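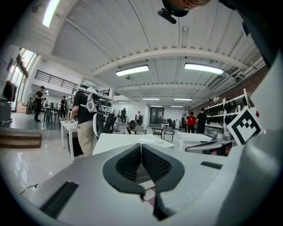
**Figure 3.** Large open-plan workshop.

## 4. Results

### 4.1 How tasks were given out

The diaries kept by the 60 households in Trosbridge and Pretley produced 3405 usable entries. An entry was treated as usable when it named the task, the child who was asked to do it, and the adult who did the asking. Entries that recorded only a mood or a complaint were set aside and are not discussed in this section.

In most homes, tasks were given out by spoken request at the time they were needed. Written charts were less common than the first interviews had led us to expect. Many parents described a chart as something the family had used at one time, and several could still point to the place on the wall or refrigerator where it had hung. Where a chart remained in use, it was usually kept by one adult, and the children in those homes tended to speak of it as belonging to that adult. "It's Mom's list" was a typical remark.

Requests made during the hour before dinner drew the most resistance. Parents tended to put this down to tiredness or hunger. The children gave a different account. When interviewed apart from their parents, they spoke most often of being interrupted, and they were precise about what had been interrupted: a level in a game, a drawing, a conversation with a friend. Few objected to the task itself. A nine-year-old in Pretley stated that she liked feeding the rabbits and disliked being called to feed them.

Age made less difference than birth order. Oldest children were asked to do more and were also asked to check the work of younger brothers and sisters, a duty that parents seldom wrote down as a task. Sárközi, who coded the Trosbridge diaries, first noted this gap when comparing the entries with the interview notes. Kettunen found the same pattern in the Pretley material while working separately. The category "checking" was then added to the coding guide, and all entries were read again with it in place.

A few households used the Trasatico diary app in place of the paper booklet. Their entries were shorter and were more often made on the same evening. We found no clear difference in the kinds of tasks they reported, and the two sets have been combined.

### 4.2 Children's choice of task

Each family was asked to try one week in which the children picked their own tasks from a list agreed on beforehand. Parents were asked not to change the list once the week had begun. Up to three children in a household could take part, and where there were more, the family decided among themselves who would do so.

The choices did not follow the pattern the parents had predicted. Cooking and preparing food were picked early in nearly every home, including homes where the children had not been allowed to use the stove or oven before. Tasks done beside an adult were chosen ahead of shorter and easier tasks done alone. One father wrote that his son had passed over "the two-minute job" of taking out the recycling in order to help him wash the car -- a job the boy had refused the previous weekend.

Putting away laundry was the least popular choice. Where it was chosen at all, it was often traded to another child later in the week. Such trades were not part of the instructions, and parents were divided over whether to allow them. Those who did reported some lively bargaining, which they described with more amusement than concern.

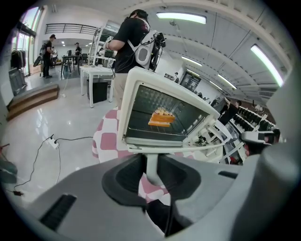
### 4.3 Talk during shared tasks

The final interview asked parents to recall one conversation with a child during the study that had told them something new. Nearly all were able to do so. The subjects were ordinary: a change of best friend, a fear of the deep end of the pool, a wish to give up the trumpet. What the accounts had in common was the setting. Parents placed these conversations at the sink, in the yard, or over a half-made bed far more often than at the table.

Several parents remarked that their children spoke more freely when both of them were looking at something else. The children did not put it in those terms. Asked when it was easy to talk, they were more likely to mention that the adult was "not on the phone" or "not in a hurry."

This finding should be read with care. The families knew that household tasks were the subject of the study, and may have searched their memories accordingly. The diary had no space for conversations that took place elsewhere, such as in the car or at bedtime, and we can't say how these would have compared.

The only earlier local record known to us, a household survey made in Trosbridge in 1961, did not question children directly. It lists the tasks assigned to them in some detail -- coal, shoes, errands to the Šindelář bakery -- but is silent on what was said while the work was being done. A direct comparison is therefore possible for the tasks alone, and is taken up in Section 5.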